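Agnes Viklund
21 Mar 2018

1/ People keep asking me when a machine will do their dishes, fold their laundry and pack their lunch. I spent most of the winter reading about this and visiting places that work on it, so I'm going to write down where I think things stand. Long thread.

2/ Short answer: some chores yes, most chores no, and the line between them is in a strange place.

3/ Start with what works. Washing dishes works. We've had a box in the kitchen that does it for decades. It doesn't look like a robot, so people don't count it. Same with the washing machine.

4/ Floor vacuums work if your floor is flat and you pick up your socks first. My brother-in-law's gets stuck on the same rug fringe every time he runs it. He moved the rug.

5/ What those have in common is that the person does the handling. You load the dishwasher. You sort the clothes. The machine does the part that happens in a closed box, and then you unload it.

6/ Handling is the hard part. Picking up a thing you haven't measured, turning it the right way and putting it down gently next to another thing.

7/ In shops and plants this gets solved by making every item the same. I visited a packing line at Manholm where one arm moves 800 cartons an hour. Very impressive. Then a carton came through with a crushed corner and the whole line stopped until a man walked over and took it off.

8/ The man's name is Arvid Kvam and he has worked that line for 33 years. I asked him if the arm had taken his job. He said it took the lifting, and he didn't miss the lifting. Now he mostly deals with the cartons it can't handle.

9/ So the question for homes is whether an arm can deal with the crushed carton, because at home everything is a crushed carton. Two croissants from the same bakery have different shapes. They also flake if you squeeze them.

10/ Breakfast is a good way to think about this. It's a chore most of us do half asleep. Plate, cup, fork, spoon, something from the tray. A six-year-old can do it with a bit of supervision.
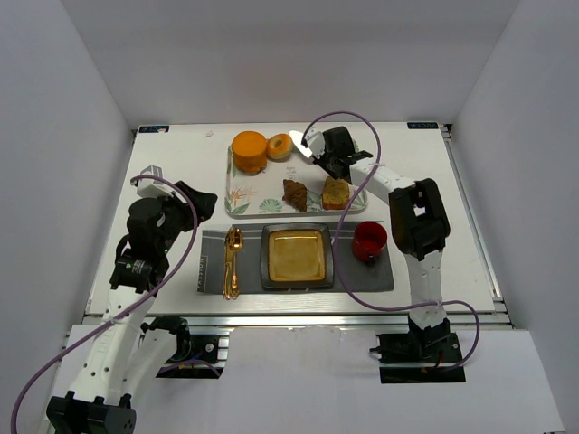

Two arms and a breakfast: croissant, donut, pound cake and a round orange cake on the tray, plate and red cup on the placemat.

11/ Think about what a grip has to do with those four foods. The donut has a hole, so you could go in from above with one finger inside. The slice of pound cake wants to be held by its flat sides. The croissant doesn't really have a good side.

12/ Then the round one. It's wider, so the jaws have to open further, and if they come down a little off center they hit the top instead of going around it. You or I would fix that by feel without noticing.

13/ Cutlery is worse than food. A fork lying flat on cloth is very thin, and the fingers have to get under it or pinch it hard from the sides. Pinch too low and you pick up the placemat too.

14/ Shiny cutlery adds another problem. Many depth cameras do badly with shiny metal. The reflections confuse them and you get a hole in the data where the spoon should be.

15/ I asked Raed Masri about this. He builds grippers at Asadi, a small company, and has been at it longer than most. He told me he can make a hand that picks up a fork, and a hand that picks up a pastry, and that getting both into one hand at a price a family would pay is what he expects to be doing until he retires.

16/ Why two arms? Plenty of chores need them. Holding a jar while you turn the lid. Keeping a plate still while you slide something onto it. Folding anything bigger than a washcloth. With one arm you end up pushing things against walls.

17/ But two arms also have to stay out of each other's way, and their cables have to stay out of the way of the cups. I have seen a very good demo end because of a cable.

18/ About demos. When you see a video of a robot setting a table, ask three things. Is it sped up? Is somebody steering it? How many tries did it take? If the post doesn't say, assume the answers are the boring ones.

19/ Steering isn't cheating, by the way, if they tell you. A person working the arms by remote control shows you what the hardware can do. If a person can't set the table through those arms, no software will. It just doesn't tell you what the machine can do alone.

20/ The most useful number I got all winter came from Gunnel Eide. Her group logged 606 attempts at moving one cup from a shelf to a table, with the machine running by itself. It dropped or missed the cup in 33 of them.

21/ That sounds good until you picture your own kitchen. Say you move 20 things at breakfast. At that rate you're picking something up off the floor most mornings. And that was one cup they knew well, in a room where the light never changed.

22/ Cost is the other half. Arm prices are coming down, but a decent pair with hands still costs more than my car. My car is old, but still.

23/ My guess, for what it's worth: shop floors first, then hospital and hotel kitchens where the trays are all alike, then homes a good while after. Laundry folding last. Cloth is awful.

24/ I'm going to Emham in June to see a tray-loading setup in a working cafeteria. If they let me stay through a full lunch service I'll post what it drops.

25/ A few replies asking about window cleaners. I haven't tried one. If you own one and have used it for more than a month, tell me how it does in the corners.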